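Home Essays Columns Archive Letters Subscribe

An Afternoon With the Sidewalk Robot

December 5, 2021

The invitation from Estel promised that I would "see delivery happen." I drove out to Teltham, signed a form saying I understood robots, and was given a lanyard, a muffin and a seat facing a screen.

I had pictured a little wagon rolling through a parking lot with cheese in it. There was a wagon. It sat on a carpeted platform by the coffee, plugged into the wall, and a man from the company asked us not to lean on it. The delivering was being done elsewhere, in a town called Ulton, and Ulton lives on a computer. Estel built it so the robot can practice before it is allowed near anyone's ankles.

They are proud of Ulton, and they gave us a good long look at it before the first run.

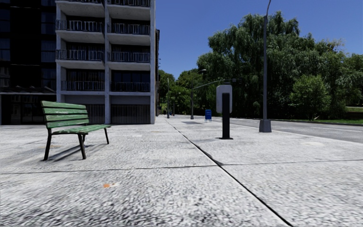
My complaint about demonstrations has always been that they are held in places where nothing can go wrong, and a simulated town ought to be the worst offender of all. I came ready to sneer. Then I found myself looking at the bench. It has green slats, and the paint is worn pale in streaks, which means a grown adult was paid to wear out a bench that no one will ever sit on. There is a stain, or maybe a crack, down near where the seams in the pavement meet. My own town can't get a real bench painted, and these people are aging theirs on purpose.

The guide said the shabbiness was the point. A robot raised on clean gray floors will panic at a shadow. Fair enough. The striped shadow under that bench gave me a moment's doubt, and I've been walking on sidewalks for decades.

So we watched. The robot's errand was to carry a package past the apartment building and stop at the door. On the first try it went smoothly. On the second it paused beside a street lamp for so long that a woman behind me began quietly eating her second muffin. The guide told us it was "considering its options." I have a nephew who considers his options in the same way.

Then came the figures. Estel has run 544 trips through this one block and finished 93 percent of them. There was applause. I clapped too, being full of muffin, and only in the car did I start wondering about the other dinners.

Here is what bothers me. Ulton has balconies and what look like curtains and trees, and during the 2 runs I saw, not one neighbor came out to ask what that thing was doing on the sidewalk. I live on Brennan Street, where it would be asked within 3 minutes, and by then somebody's kid would be riding it. Estel says pedestrians are coming in March. I hope they hire the same person who did the bench, and I hope the pedestrians are every bit as worn.

I asked whether I could see the wagon on the platform move. It was charging, they said, and offered me a tote bag.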